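Who answers when you look up a name?

I spent most of October moving my domains away from Nellberg, which had sold me DNS hosting for years without ever troubling me, and on to Polico, which has a nicer dashboard and a great deal more to say for itself. The sales page promises 'instant global propagation'. I've read that phrase on so many sales pages that my eye slides over it now, but this time I thought I'd hold them to it.

DNS doesn't propagate. A resolver somewhere asks for a record, gets an answer with a time to live on it, and keeps the answer until the time is up. If the old record said it was good for a day, then it's good for a day, and no amount of money spent at the new place will alter that. What the provider can do is get its own servers in step quickly. Polico does that part well, I'll give them that. Their name servers had my changes before I'd switched windows to check.

The rest of it went the way these things go. I'd lowered the TTL on the main zone to 600 seconds beforehand, waited, and then changed the delegation at the registrar. Most of the resolvers I tried followed along politely. One of them, run by Idmont (my broadband people), carried on handing out the old address well past the point where it had any right to.

I rang them. The person on the phone told me to restart my router.

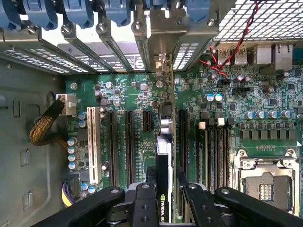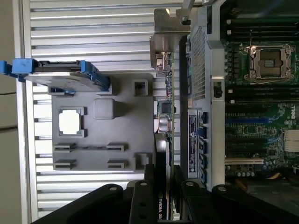 I wrote to Oluwatosin Onyeka, who used to run resolvers for a living and now does something with trams. His guess was a minimum TTL set on Idmont's side, so that anything shorter gets rounded up to whatever suits them. It cuts the number of queries they have to send out, and hardly any customer would notice. He also said I couldn't prove it from one house with one connection, and he's right, so treat this as a grumble and not a finding.

Then there's DNSSEC. Polico will turn it on with a single switch, and the help page makes it sound like a seat belt. I have my doubts. I can see what signing is for and I've no quarrel with the idea, but I had a signed zone at Nellberg and had to take the old DS record out at the registrar before moving, and the one-switch page doesn't mention that at all. Leave it in and a validating resolver will refuse to answer for you. Your site is then down for some visitors and fine for others, and it will be fine for you if your own resolver doesn't validate. I'd like that in large type next to the switch.

I also tried Issa, a little command line tool that compares answers from a list of public resolvers. It's good, with one complaint - it prints a big green tick if 'most' of them agree, and I couldn't find out what it counts as most. Mine showed the tick while Idmont was still wrong. I've gone back to dig and a text file.

Would I move again? Probably, as Nellberg's prices had got silly. I've left the TTL at 600 for now and DNSSEC is switched off until I've read the registrar's instructions properly. Idmont still haven't replied to my second email.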